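Sorting oversized bricks: by color or by size?

osero_bins
Wednesday, June 4, 2025
I'm putting a mixed lot of oversized toddler bricks in order and starting with color. The lot came from a swap in April. Before anything goes in a bin I look at the underside, where grit and old crayon collect.

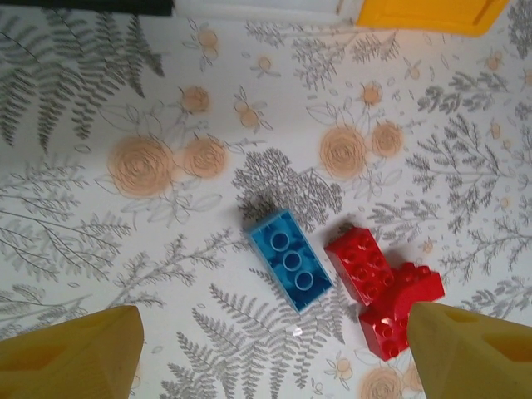 What do you clean the tubes with?
A bottle brush and dish soap, then a rinse and a night on a rack with the open side down.

Magaña
Color is the wrong first key. With 4,000 pieces in our play library, we sort by footprint. Kids building a wall look for a long brick first and take whatever color it comes in.

osero_bins
Your stock is larger than mine. With only a few colors, a color bin can be checked at a glance, and a stray red in the blue shows up right away. A stray short brick among long ones does not.

Evodard
Agree on color for cleanup, disagree for building. We ran color bins for 13 weeks and the youngest group put things back correctly most days. The older ones dumped all the bins on the floor to find one shape.

Leobardo Olvera
Bin color matters as well. A bin that matches none of its contents gives you contrast at the rim — useful if the lighting is poor. Matching bins and blocks need no labels, but then you have to buy the right bins. I keep red blocks in black, light blue in white, yellow in orange. Push the bins together in one row so pieces can't drop between them. 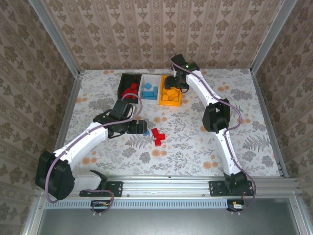

Re: Sorting oversized bricks — bin depth

Cavum
Separate point. Depth affects this more than color does. Past two hand widths, small pieces end up at the bottom and stay there. I replaced 41 deep tubs with shallow ones and stopped getting complaints.

Magaña
Shallow is fine until you need to stack them. Mine go on a shelf at night.

Cavum
Get lids.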